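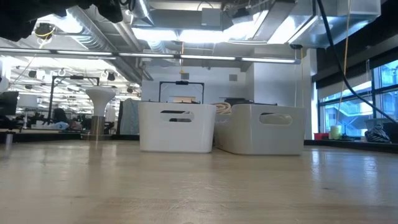

作業台の収納ケース2個とベージュのロープ(添付1)

## 備品ラベル印刷の文字欠け・位置ずれ

- 受付日:2024年6月25日
- 起票:Marites Panganiban(備品管理)
- 担当:Emmett Zamora
- 対象:在庫管理ソフト Dilier、ラベルプリンター Sturkano(倉庫側)
- 優先度:中
- 状態:解決

### 症状

収納ケース用ラベルを Dilier から一括印刷すると、途中から印字位置が下方向へずれる。品名の末尾も欠ける。1枚だけの印刷では再現しない。ずれた分はバーコードの下端が切れ、ハンディ端末で読めない。

再印刷しても同じ位置から崩れる。用紙ロールは交換済み。

### 切り分け

1. プリンター単体のテスト印刷:正常。ギャップ検出も正常。
2. 事務所側の同型機へ同じジョブを送信:同じ症状。個体不良の可能性は低いと判断。
3. USB接続に切り替え:変化なし。
4. ジョブを分割して印刷:200枚以下なら正常。200枚を超えるとずれ始める。
5. CSVを確認:品名列に全角括弧と半角カナが混在。半角カナを全角に直すと文字欠けのみ解消。位置ずれは残る。

以上から、文字欠けと位置ずれは別原因として扱う。

### ログ抜粋

```
spool: job accepted
spool: template=bin_label_v3
warn: page height mismatch (template / driver)
spool: offset carried to next page
```

警告は全ジョブに出ていた。テンプレートの用紙高さとドライバー側の設定が一致しておらず、差分が次ページへ持ち越されている。少数枚では余白に収まるため、目視では分からない。

### コメント

**Felicidad Sarmiento**
テンプレートは先月の様式変更時に複製したものです。元の様式はラベル高さが3mm大きく、その値が残っていました。ドライバーの用紙設定は変更していません。

**Emmett Zamora**
確認しました。テンプレート側の高さを現行用紙に合わせます。あわせて「オフセットを引き継ぐ」をオフにします。この項目は Dilier の詳細設定にあり、複製時に元の値が引き継がれます。

**Marites Panganiban**
品名はロープ類の登録に半角カナが多く残っています。マスター側で直してよいですか。

**Emmett Zamora**
お願いします。ラベル用フォントに半角カナの字形がなく、文字幅の計算も合っていません。修正前にCSVを書き出して保管してください。

### 対応

- テンプレート `bin_label_v3` の用紙高さを修正し、`bin_label_v4` として保存
- オフセット引き継ぎを無効化
- 品名マスターの半角カナを全角に統一(Panganiban)
- 旧テンプレートは選択不可に変更。削除はしない

### 確認結果

修正後、分割なしの一括印刷を実施。末尾まで位置ずれなし、文字欠けなし。ハンディ端末での読み取りも全件成功。警告 `page height mismatch` は出力されなくなった。

### 残件

- 事務所側プリンターのドライバー設定は未確認。7月の定期点検で Marcelino Amaral が実施する。
- 旧ラベルの貼り替えは読み取り不可のものを優先。バーコードが読めるものは次回の棚卸しまでそのまま使用可。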